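Automation in the packing hall: notes after the second quarter

I have worked in operations at Plidetora for long enough to have seen three separate announcements about automation. The first two changed very little. The present one, under which the sorting of small parts is being moved by stages to robotic arms, has already altered the working day of most people on the ground floor, and I wish to set down what I have observed while it is still fresh. The views are my own and should not be read as those of the company.

What has changed on the floor

Before May, the small parts section handled around 3,000 items on a full shift, all of them picked by hand from trays and placed into sleeves. The arms now take the simplest of these. Staff who formerly picked are asked to load trays, clear stoppages and check the finished sleeves before they go to dispatch.

The company presented this as lighter work. In physical terms it is. Several colleagues have told me, however, that they find it more tiring, as attention must be kept up without the rhythm that picking used to give. The rota has been adjusted so that checking duty is limited to two hours at a time. In my opinion this should have been in place from the first Monday.

Training

Every member of the section is entitled to paid instruction, supplied under contract by Kesosis. The course covers safe approach, restarting after a stoppage and the correct way to report a fault. It does not cover how the arms are taught a new task, and requests for this were at first declined on grounds of cost.

That decision has since been revised. Those who wish to may now spend one afternoon a fortnight in the trial room, where new picks are tried at small scale before anything is altered in the hall. I consider this the most useful part of the whole programme. People who have handled a part for years know which face is slippery and which way it tends to roll, and such knowledge was missing from the original specification.

The trial bench

The bench is a plain white table with a pair of small grippers, one blue and one white, and a red toy brick serves as the test piece. It is modest equipment beside the machines downstairs, but the questions asked at it are the same: where to grip, from which side to approach, and how the part should be left for the next person.

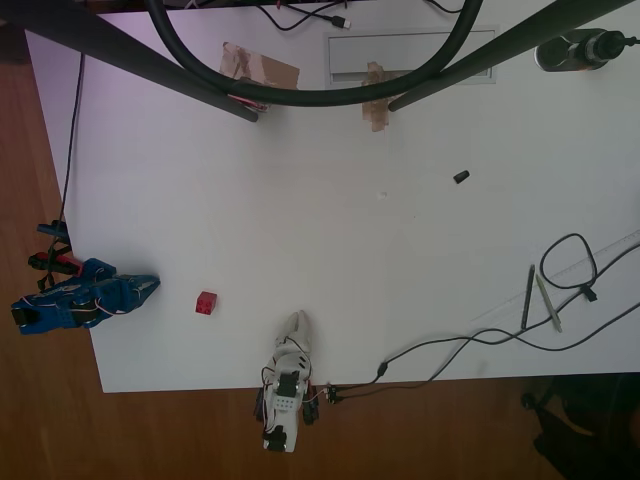
Pay and grading

This matter remains open. Checking and tray loading are still paid at the old picking grade, although the written duties now run to considerably more. A proposal based on the Karpenko scale, which our sister site at Kamesov already uses, has been put forward and a reply is awaited. Staff have been assured that no post will be removed before the review is complete - an assurance I should prefer to see in writing.

I shall add a further note when the reply has been received.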